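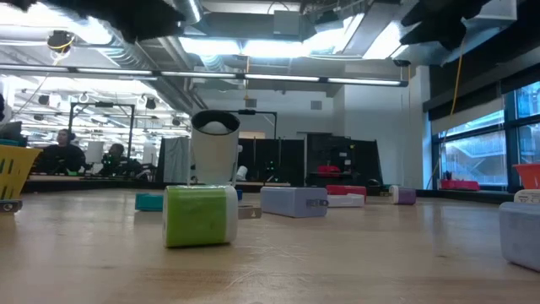
Two Arms, One Table and a Pile of Chargers

The shared workshop at Jukuvholm smells of solder and toast, and by seven in the evening every bench has somebody at it. The build that keeps pulling people over is Prosa, a two-armed tabletop robot that has one job for now: pick up a wall charger, turn it the right way and put it in a basket.

It sounds like nothing until you try it! Chargers are wonderful little troublemakers. They come in every color and shape, they land on their sides, and the prongs stick out exactly where a gripper would like to close. A block with rounded corners wants a different grip from a flat one, and a glossy face can fool a camera that handles a matte one with no trouble at all.
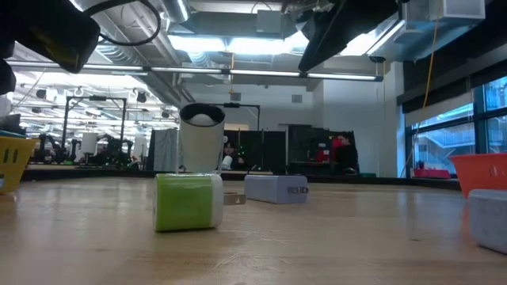 Green and lavender chargers on their sides, prongs to the right.

The team works from a parts list of 153 lines (I read all of it, happily), and most of the hardware is stuff a patient home builder could order and bolt together over a winter. The gripper fingers have been redrawn 12 times. Version nine was lovely to look at and dropped everything.

Then there's the practice. So far the logbook shows 1,435 attempted picks, each with a note on what went wrong, and the notes are the best reading in the building. "Pushed it off the table again" comes up a lot in the early pages. In July the arms managed 118 picks in one evening, and people left their own projects to come and watch the last dozen.

Next up is plugging a charger into a power strip, with new fingertips to suit. Version 13 is already on the printer.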